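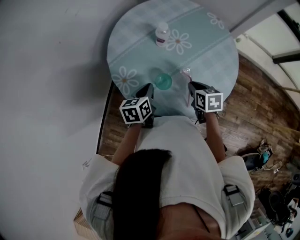 OPINION | HOME & TABLE

Bring back the small table

I have owned big tables. I had one that seated eight and came with a leaf that lived behind the wardrobe for six years and got used, if memory serves, for a single Easter. I loved the idea of it. I loved telling people we could fit everybody! And then most nights my husband and I sat at one end of it like two people waiting for a train, with the mail and a sewing machine down at the other end, and passed the salt by getting up.

So when we moved to the apartment over the old Tosturano bakery and the big table would not go up the stairs (we tried it on its side, we tried it with the legs off, Igor Kwiatkowski from downstairs tried swearing at it in two languages), I cried a bit and bought a little round one secondhand. It was meant to do until we found something better. I have stopped looking.

A small round table is the best piece of furniture a household can own, and I think we have been talked out of it by floor plans. Open any listing and there it is, the long rectangle under the long light, set for ten people who don't live there. My cousin Jolanta bought a place last August where the dining area was bigger than her first bedroom. She eats at the counter, standing up, looking at her phone. She says so herself.

What happens at a small table is that you have to deal with each other. Knees touch. Elbows get negotiated. There is one conversation, because there isn't room for two, and the quiet person gets asked things. At our old table Florian, who is married to my sister and would rather eat glass than interrupt, could get through a whole dinner on "mm" and "lovely." At the round one he told us all about the year he worked on a ferry. We have known him 14 years! I had never heard a word about the ferry.

And no head of the table. I grew up with one. My father sat at it, then my uncle after him, and there was a silent shuffle at every holiday over who sat nearest and who got put by the drafty door. A circle gets rid of all that. You can't be sent to the bad end of a circle.

I know the objections, having had most of them shouted at me by my friend Diarmuid Corrigan, who has four children and a table like a runway. Where do the serving dishes go? On the stove, Diarmuid. People get up and help themselves, and they come back with more potatoes than they would have dared take in front of everyone. Where does the homework go? He has me there, a little. Two kids with open notebooks will fill a small round table right up, and a third will end up on the floor. But the floor is a fine place to do homework, and I did all my fractions on one.

What about company? Well, have fewer people over, and have them more often. This is the part I feel strongest about. We used to put off inviting anybody until we could "do it properly," meaning eight chairs and a roast and ironed napkins, and so we had people over twice a year and were worn out both times. Now we ask one couple, or one friend, on a few hours' notice, and it's soup. I have made the same lentil soup so often that I could do it asleep. No guest has complained yet, or not to me.

There is also the matter of stuff. A big table is a shelf that thinks it's a table. Ours collected batteries, library books, a bag of bulbs I meant to plant, one glove. You can't do that to a small one. If you want to eat tonight, the pile has to go somewhere tonight, and so the table gets cleared every day and wiped every day, and I get a small, silly burst of pleasure from it every single time.

I'm not against big tables where they belong. The one in the parish hall is a wonder, and I hope it outlives me. If you have six people at home every evening, buy the runway and enjoy it. But if there are two of you, or three, or just you and a cat, and you are standing in a showroom being told to plan for the holidays, please think about the other days too. Borrow a folding table for Thanksgiving. Igor has one. It smells slightly of paint, and we put a cloth on it.

The old table went to Jolanta, by the way. She keeps her plants on it, and they're doing very well.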